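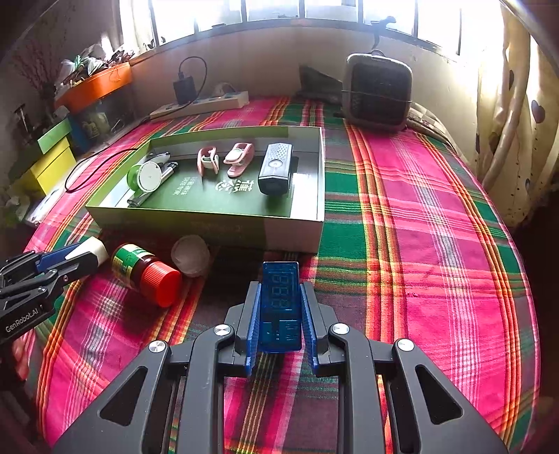
4.2 Sorting Small Items into the Tray

Clear the table and lay a cloth over it before sorting begins. Place the shallow open box at the back of the cloth, leaving space in front for items awaiting a place. Bottles with screw caps, such as the brown one with the red cap, shall be laid on their side only when the cap is fully tightened.

1. Set display modules and other electronic parts apart from bottles.
2. Unplug each USB charger and remove its cable.
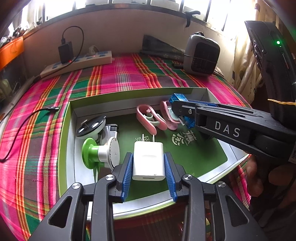 3. Place chargers in the box so that the prongs do not press against other items.
4. Place clips and other light items last.

CAUTION: Do not store liquids in the same box as electrical items.

NOTE: The Olville record sheet is on page 42.

Related sections
4.1 Preparing the Table
4.3 Labeling the Pesaten Box
Storage of Batteries, page 61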